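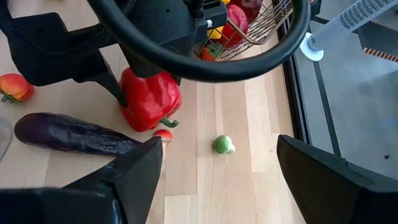

JILHOLM, November

The first thing you notice in the still room at Drareo is the smell: warm rye bread, then orange peel, then something like wet hay that Rūta Lapiņa swears will be gone by spring. She has been making aquavit here for six winters, and she still runs over to the spout every time the hearts start coming through!

Her base is local rye, fermented slowly and distilled twice in a 482-liter copper pot still bought from a closed brandy house. Caraway goes in for the second run, along with dill seed, a little fennel and dried orange peel. Most of the batch then heads to the barn, where old sherry casks sit next to a few that held cider (those are my favorites, and I'd have happily stayed in there all afternoon).

Cask 429 was the one that got me. Pale gold, caraway right up front, then baked apple and a long peppery finish that kept going while Edgars Luik, who looks after the barn, hunted for a second glass.

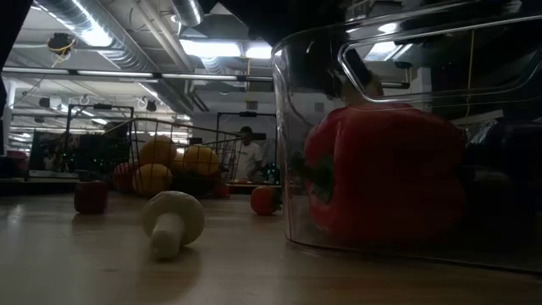 Red bell pepper in a clear container.

Lapiņa bottles it at 45 percent and likes it cool but never frozen. "Freeze it and you lose the dill," she says, pouring me another. We had it with smoked herring and dark bread, and the orange came up beautifully against the salt.

The new release runs to 989 bottles, with 200 held back for the distillery shop. A darker version, finished in a single port cask, is still asleep at the far end of the barn. Luik let me smell the bung. Plums, wood smoke, and yes, a bit of hay.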